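# The bag is the only part anyone keeps

I came home from a trade fair on Thursday with a carrier bag full of other carrier bags. I hadn't bought anything. I tipped the lot out on the bed, looked for one item I would have picked up in a shop with my own money, and couldn't find it. Then I folded the largest bag and put it under the sink with the rest of them.

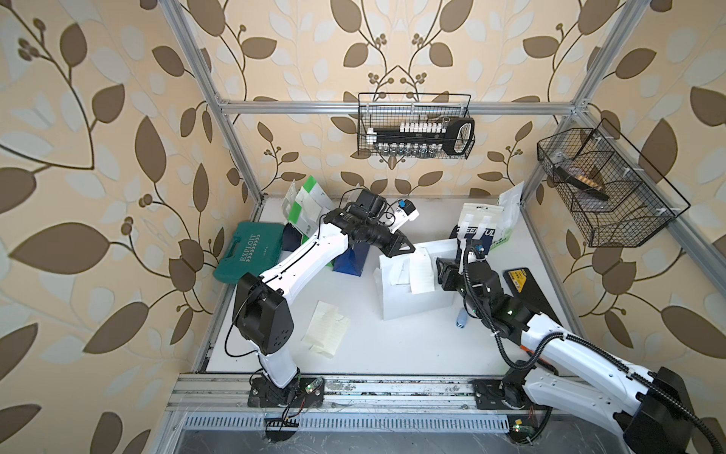 *Words: Wagner Bezerra*
*Filed under: Opinion, Shopping & Packaging*

A white paper shopping bag is a powerful thing. Put a few loose sheets of paper in the top and it looks like a present. Stand a blue one near it and you have a display. I have seen grown adults queue for up to 60 minutes for this sort of arrangement, and I have been one of them, so I don't write from any great height.

My complaint is with the idea that the packing is a kindness. Ifigeneia Kalogeropoulos, who used to put together welcome bags for Antoniadis and now does it for Cadetti, tells me I am being mean. "People like opening things," she says. I'm sure they do. I like opening things too. But I've noticed that the pleasure stops at about the second layer, and after that I am simply a man removing paper from paper.

She once sent me the checklist for a Plukham conference: 742 bags, each with a drink sachet, a notepad, a small bottle of something and a leaflet from Zarix explaining how much Zarix cares about waste. I asked how many were left behind on the chairs. She said 177, and that this was thought to be quite good.

Then there's the pouch. At some point every dry good in the world decided it wanted to stand up by itself. Tea used to come in a box, which went in a cupboard, on top of another box. Now it comes in a pouch with a pleated bottom and a coloured edge, and it stands up very nicely in the shop and falls over in my kitchen.
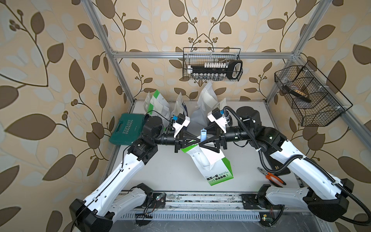

I'm told the pouch uses less material than a box, and it may well do. What I'd like to know is why I own so many more pouches than I ever owned boxes. They're light and they're cheap to print on, so they get handed out like sweets -- a spoonful of powder here, a week's worth of seeds there. Each has a resealable top that works twice. I keep mine in a row at the back of the worktop, where they lean on the wall and on one another, and every few months I throw out the ones I can't identify.

The tote bag was supposed to rescue us from all this. It has handles, it can be washed, and it makes the person carrying it look as if they've thought about things. I had the same hopes as everybody else. I now have enough totes to need a tote for them.

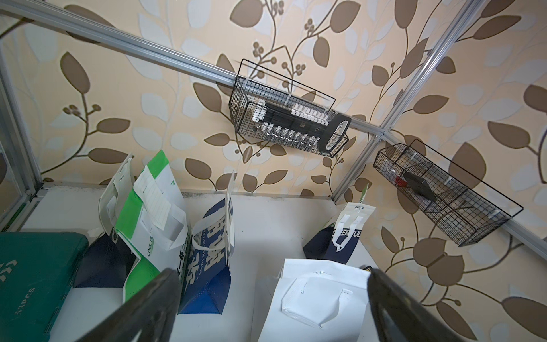 Ifigeneia's answer is that a good bag gets used for years and a bad one doesn't, and that I should be cross about the bad ones. Fair enough. But who is ordering the good ones? A decent bag has a flat base, handles long enough to go over a coat, and no slogan that will embarrass you at the dentist. I own one like that. I paid for it.

So I have a modest proposal for Cadetti and the others. Next April, put the bags in a pile by the door, empty, and the contents on a table beside them. Let people take what they want. My guess is that 75 notepads would go in the first hour, the bottles would do fairly well, and the leaflets would still be there when the lights went off. Ifigeneia says the sponsors would never agree to it. She has at least promised to ask.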